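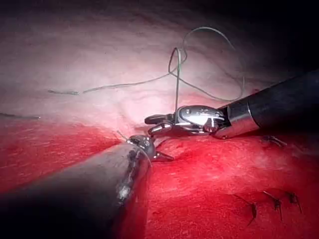
1/ I get asked most weeks whether a machine can sew on a button yet, usually by someone who has seen surgical robots stitching and assumes the shirt must be the easier job. Long thread, mostly about thread.

2/ Background. I work on test methods at Hener. We run chores past two-arm machines and write down what happens. The current list has 70 chores on it, half from homes and half from small workshops. The arms we use most are a pair called Radu.

3/ A chore passes when the machine does it 10 times in a row with no hand on it and no reset by us. Changing the lighting between goes is allowed. Changing the object for a similar one is required.

4/ To date: 2,083 logged attempts, 15 chores passed. The passes are dull. Moving rigid parts from tray to fixture. Wiping a flat worktop. Loading mugs (not bowls). Putting lids on tubs of a known size.

5/ Most of the failures involve something that bends. Cloth, cable, bin liners, string, the plastic film on a new tray of parts. Sewing is all of those problems with a sharp thing added.

6/ So, suturing. Two slim instruments come in from opposite sides, shiny jointed wrist on one, darker wrist on the other, a curved needle, a length of thread. It does look like the solved version of the button.

7/ First thing to separate: the hardware and whoever is deciding. Surgical robots in ordinary clinical use are steered by a surgeon at a console. The jaws are superb. The judgement about where the needle goes next is a person's.

8/ Autonomous suturing does exist as research, and some of it is good. It tends to be one kind of stitch, on one kind of surface, with people ready to step in. By our pass rule that's a narrow chore, and we'd score it as one.

9/ Second thing: look at what the thread does. The needle is stiff and has a known shape. You can fit a model to it and know where the tip is. The thread has no shape until you look, and a different one when you look again.
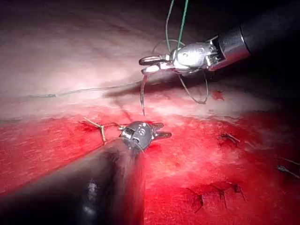

*Curved needle in the upper jaws, serrated jaws just above the red tissue, grey loop hanging down between instrument and tissue. Earlier stitches at lower right.*

10/ There is a lot of line in that one view. Two green strands going up from the wrist, the grey loop, a long grey strand across the pale part, a short tan piece bent at sharp angles near the lower wrist. Plus the dark stitches already in.

11/ For software, question one is which of those strands belong together. Question two is which will move if you pull. A trained person answers both without seeming to stop. Our tracker would give me four candidates and a confidence score I wouldn't put my name to.

12/ Shadows make it worse. The upper instrument throws a long soft one on the pale surface, at the same angle as itself. A thin strand and the shadow of a thin strand are hard to tell apart in one picture. Two cameras help, until something shiny gets in the way.

13/ Compare the first picture. Thread pinched in the jaws, rising nearly straight, then a big slack loop over the pale surface with a small twist in it. I would like to know from that picture whether the twist will pull out or tighten into a knot. I can't tell, and neither can anything I've tested.

14/ Third thing: the work changes under you. Tissue gives when you push it. So does a shirt. A steel bracket doesn't, and a great deal of what gets called automation has been steel brackets.

15/ Now the button. We've run it. White cotton, four-hole button, needle already threaded by a person. Radu found the holes from the front most of the time. Coming back up from behind, blind, it missed more often than it hit.

16/ Commonest failure on the button: needle fine, thread caught round the jaw. The machine didn't know. It carried on making correct movements with a snagged thread and gathered the whole placket into a lump.

17/ That is the failure I care about. Missing a hole is recoverable. Not noticing that you're caught is what turns one bad stitch into a ruined shirt, or on a shop floor a stopped line and an hour with scissors.

18/ Teresa Carvalho, who does our force sensing, put a small load cell behind the gripper to catch it. It picks up hard snags well. Soft ones, where thread drags a fold of cloth along, sit inside the noise. She's working on a version closer to the jaw tips.

19/ Shop-floor side. Rindmont make padded covers for seating and wanted the last closing stitch done by machine. Curved needle, hand stitch, awkward corner. It's the nearest thing on our list to suturing, so I was keen.

20/ We got a decent row on a flat test panel in May. On a real cover, with foam pushing back, the edges wouldn't stay together. One arm has to hold the seam while the other drives the needle, and then you need something to pull the thread through.

21/ Jadwiga Śliwiński, who has closed those covers by hand for years, watched and pointed out that she holds the slack with her little finger. There's no little finger on a two-jaw gripper. We've added a hook. It is a poor little finger.

22/ Cost, as people always ask. A surgical system can carry a large price because of what it's for. A closing stitch on a cushion can't. Even with control solved tomorrow, instruments of that class would never pay back at Rindmont.

23/ Druvuvine sent us hotel laundry jobs. Flat towels to a stack: passed. Fitted sheets: no. Sorting out duvet ties: we stopped after the ties knotted themselves to each other in a way Daryna Melnychuk kept as a reference sample.

24/ People ask if more training data fixes it. Some of it, yes. Towels got better with more towels. Thread didn't improve at anything like the same rate in our runs, and I suspect the limit is sensing. Can't learn from a snag you never measured.

25/ What I'd believe today, for a home: machines that carry, wipe and put away rigid things in a tidy kitchen, with a person near. For a workshop: tray to fixture, box to pallet, simple screwing. Anything with a loose end, keep your own hands on it.

26/ What I'd look for in a demo video. Who or what is steering? Is it playing at normal speed? How many goes, and did they show the others? Did anyone thread the needle first? If the answer to the last is yes, say so - we do.

27/ A fair objection from Carolina Abreu when she read the draft: a half-capable machine might still be worth having if it hands over cleanly. Agreed. Radu can do the first pass through a button and stop. Nobody has asked to buy that, but as a tool for someone with sore hands it isn't daft.

28/ Next on the bench: thread tracking with two views and the thread dyed so that alternate lengths differ in colour. Cheating, for a shirt. Perfectly all right for finding out which part of the problem is sight and which is touch.

29/ Correction to 4: mugs passed with the handle pointing any way. Espresso cups did not, they're a separate line on the sheet. Attempt log is up to date as of Oct 9, 2026, and I'll post the button runs under this when they've been tidied.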